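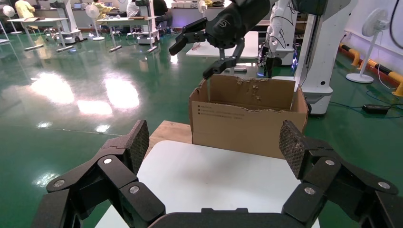

Are the second-hand ones strong enough for books, a reader asked me in August, or should I just pay for new? Fair question, and I get a version of it most weeks, so I've rewritten this page to answer it properly.

Flemlow Once-Used Cartons, brown corrugated, open top with flaps

I sell these because I'm a cheapskate who has moved house too many times, and I hate seeing a good carton go flat in the recycling bin. For books, yes, they're strong enough, if you fill them halfway and put something light on top (jumpers, tea towels, the good cushions). A full carton of hardbacks will hold together longer than your back will!

They come in two grades.

Grade A: all four flaps whole, maybe a bit of old printing on the side. Best for anything you're posting or stacking.

Grade B: the flaps can be ragged, with the top paper layer peeled off where somebody's tape came away. Walls and base are sound, I check those by hand. I use Grade B in my own shed for offcuts, seed trays and the Christmas lights, and they're brilliant for sorting on a table because you mostly want the top open anyway.

Size: 383 mm long. Width and height vary a bit by batch, so message me if you're fitting them on a particular shelf and I'll go and measure what's on the pile.
Price: 94 cents each Grade A, 61 cents each Grade B
Stock: about 800 across both grades at the moment
Sold: flat, tied with string

Taping them up: fold the short flaps in first, then the long ones, and run two strips along the base seam. I like the Kerkis paper tape for this. It's the noisy kind and it costs a bit more, but it grabs onto old cardboard better than the clear plastic stuff, and you can chuck the lot in the recycling together. If you get a Grade B with a torn flap, put the torn end at the top and lay a square of scrap card under the tape.

Keep them off a damp garage floor. A couple of timber offcuts underneath will do it, or the Tistex shelf risers if you want something tidier (they're on the storage page, grey only, sorry).

Pickup is from the Mac Suibhne yard, round the side by the roller door, any time after 9 am. I can post bundles too, but the postage hurts on small orders, so it's worth going halves with a neighbour. Returns are fine on anything still tied.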